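Good Practice for Recording Manual Parcel Tasks with Wrist-Worn Markers

Project report, submitted 2/7/23

Summary

The project set out to write a short code of practice for students who record hand movements at a packing table, so that the recordings can later be used to program an automated labeling cell. The department had no written rules of this kind. Each group had followed its own habits, and recordings made by one group could often not be used by another. The report describes the draft rules, the trial in which they were tested, and the changes made before the final version.

Background

Existing safety rules in the laboratory apply to machines that move under their own power. They cover guarding, stop buttons and approach distances. A person seated at a table with markers on both wrists falls outside those rules, although the session produces data on which a machine will later depend. The draft was therefore written in two parts, one for the comfort and privacy of the person recorded and one for the quality of the recording.

The project used the Gadance procedure for labeling tasks, which divides the work into picking up, aligning, pressing and releasing. File handling followed the Suten naming plan already in use in the department. Neither was changed during the project.

Draft rules for the work area

Wristbands are to be fitted before the cables are connected. The bands must sit behind the hand and leave the fingers free. Sleeves are to be rolled back or removed from the marker area. Cables must leave the wrist on the outer side and must not pass under the item being handled.

Paper items are a separate case. A label held in two hands is turned and tilted continually, and the forearms tend to roll with it. The operator is asked to keep the upper marker on each band uncovered while the label is being aligned, and to pause if one band passes over the other.
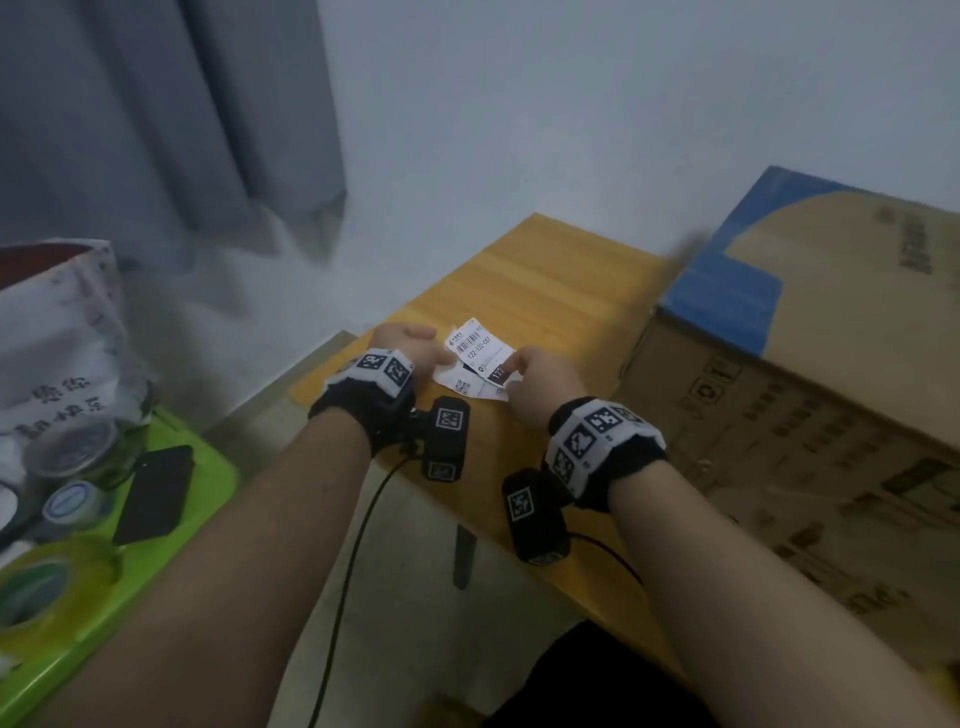
Author: Chraibi

Any label used in a session must be a practice label or a voided one. Names, addresses and telephone numbers may not appear on it. Codes and short number strings are permitted if they do not lead to a live order. The person supervising the session checks this before recording starts and signs the session sheet.

Tape, phones and packaging may stay on the table if the task normally involves them or if they are out of the working area. An earlier draft required a bare table. That rule was dropped because recordings made on a bare table did not resemble the places where the labeling cell is expected to work.

Trial

The trial began in May and used the Susis packing exercise. A total of 1,327 short recordings were kept, against a planned 2,000. The shortfall had two causes. Sessions were limited to the booked hours of the laboratory, and recordings were removed when the session sheet was missing or unsigned.

Of the recordings that were removed, about 200 had no fault in the movement data itself. They were excluded only on account of paperwork. The project considers this loss too high, and the final version allows a sheet to be completed by the end of the same working day.

Comments from operators were collected in writing. The most frequent concerned the weight of the devices under the wrist during long sessions. The draft had set no limit on session length. The final version sets one of 17 minutes, after which the bands are taken off and the operator rests before any further recording.

Cable routing drew fewer comments but caused more interruptions. Where a cable crossed the front edge of the table, it could catch when the operator drew the arm back. The rule now calls for enough slack to reach the far side of the table, tested once by the operator before the session.

Limits of the work

The rules were tested on labeling only. Folding and taping were not included, and the advice on marker visibility may not be suitable for tasks in which the hands work inside a box. The trial did not compare left-handed and right-handed operators.

Recommendations

The department should adopt the final version for all student recordings of manual work and keep the session sheets with the data. The rules should be reviewed when the labeling cell is first run from these recordings. Groups that need an exception should request it in writing before the session, stating which rule is affected and for how long.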